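Students at Dhillon College to teach a robot to tidy shelves

Robotics students at Dhillon College have been awarded 1,000 pounds towards their entry for the Lurna Challenge, in which school and college teams program a machine to put a storeroom in order. The final is on a Sunday in February.

The team of 63, led by Ginette Lévesque, has split into 2 groups - one for the arm and one for its training. Ming-te Wei, head of engineering, thanked families for their support.

The training group is recording how people handle stock, so that the robot, named Rorkari, can learn from them. Work is done by hand at white metal shelving, where wrapped packages stand upright in a close row and both hands are used to keep them in line.

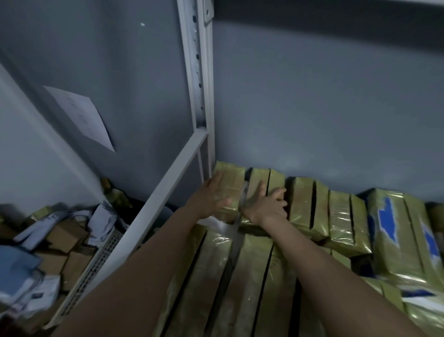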